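Thu 22 December
Shop notebook, Birkgate

Last entry before the break, so I'm going to let myself ramble a bit. Kettle is on, the radiator is knocking again, and I want to get the glue tests written down while I still remember which sample was which. (I did label them this time! I just labeled them in pencil on dark walnut, and now I have to tilt each one under the lamp to read it.)

Hide glue, second round

As anyone who has looked back to August will know, the first round went badly. I made the glue too thick, rushed it onto cold wood, and then blamed the glue. This time I soaked the granules overnight in cold water, poured off what they didn't drink, and warmed the pot slowly in a water bath until it ran off the brush in a thin steady string. That string is what I go by now. If it breaks up into drops, it wants more glue, and if it hangs there like honey off a spoon, it wants a splash of water.

I also warmed the parts on the radiator first, which my old teacher always told me to do and which I somehow skipped all summer long. What a difference. I had time to slide the joint home, tap it square, wipe the squeeze-out with a damp rag and still feel it grab under my hands. The rubbed joints on the two small maple blocks went together without a clamp, and I couldn't twist them apart this morning, though I gave it a good go and hurt my wrist a little.

The fish glue samples are fine too. They take their time setting, and I like the smell better than I expected to. I'd happily use it for the leather on the stool seats, where there's a lot of fiddling and smoothing to do before anything can be left alone.

The Tino stool

Leg number three is still the problem leg. I recut the tenon and it now fits nicely dry, a firm push and a little squeak, but the angle is a hair more splayed than its neighbors. From the front it looks like the stool is about to take a step. I thought about planing the foot to hide it and decided against that, as it would only move the trouble somewhere else. So I'll ream the mortise over a touch and glue in a shim on the other side. If someone gets to it before me, please use the small reamer with the taped handle, the big one chatters in ash.

The seat blank is very pretty. There is a tiny knot near the back edge that I was going to cut away, and now I've grown fond of it and would like it left in.

Finish

Still going back and forth between the Pärn oil and plain shellac. The oil gives the ash a warm, slightly yellow look that I love in lamplight and don't love at all by the window. The shellac stays paler and dries quickly enough that I can put on a coat, have lunch and come back to it. My test board has 2 coats of each, side by side, and I've stood it up on the windowsill so it gets some daylight over the holidays. Please leave it there, even if it looks like clutter. Write down what you think of it, too, I've stared at it so long that I can't tell anymore.

The Zerkunport order came to 408 with the shipping, a bit more than I wanted to spend, but that covers the ash for the next stools and the brass screws. The receipt is tucked into the back of this book.

Black arms and dark tabletops in both of these. 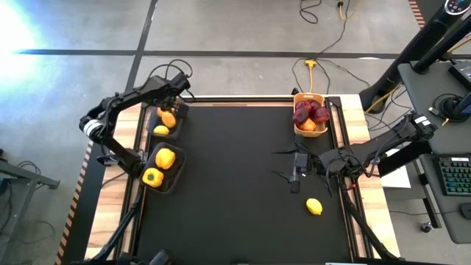
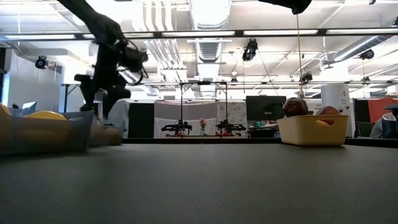
For January

Turn the glue fridge down, it froze the leftover jar solid. Sharpen the drawknife before anything else, and do it properly, with the bevel flat on the stone. Find out where the good rags went. Order more shellac flakes, the blonde ones, and a new brush for the glue pot (the old one is shedding and I keep picking bristles out of my joints).

Recut the stool template in something stiffer than cardboard, with the splay angle written on both faces so it can't be read backward.

Pot is rinsed, lids are on, samples are in the shallow drawer under the bench.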